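Where Does Cotton Come From?

Look at the tag inside your T-shirt. It may say "100% cotton." That means the cloth was made from a plant.

Cotton grows on bushes in warm places. The bush has flowers first. When a flower falls off, it leaves a small green pod called a boll. The boll gets bigger for several weeks. Then it dries, splits open, and shows the white fluff inside.

The fluff is made of thin hairs called fibers. They grow on the seeds. A cotton fiber is hollow when it is growing. When the boll opens, the fiber dries out and twists like a ribbon. The twists help fibers grip each other, and this makes cotton good for thread.

From Fluff to Thread

After picking, the cotton goes to a building called a gin. Machines there pull the fibers away from the seeds. The seeds can be pressed for oil or fed to cows. The fibers are squeezed into big blocks called bales.

At a spinning mill, the bales are opened and cleaned. Combs with wire teeth make the fibers lie in the same direction. Then the fibers are pulled thin and twisted. Now they are yarn.

Try it yourself: take a cotton ball and pull a little bit out slowly. Twist it between your fingers as you pull. You will have a short piece of yarn.

From Thread to Cloth

There are two main ways to make cloth. In weaving, yarns cross over and under each other. Jeans and bed sheets are woven. In knitting, yarn is made into loops, and each loop hangs on to the next one. Most T-shirts are knitted. Loops can open and close, so a T-shirt stretches when you pull it over your head.

Color comes from dye. Cloth can be dyed after it is knitted, or the yarn can be dyed first. Striped shirts are often made with yarn that already has its color.

Last, the cloth is cut into a front, a back, and sleeves, and the parts are sewn together. 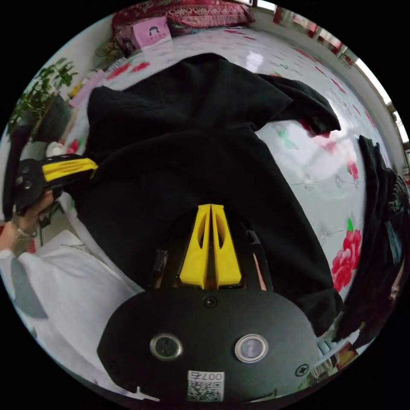

Words to know: boll, fiber, gin, bale, yarn, dye.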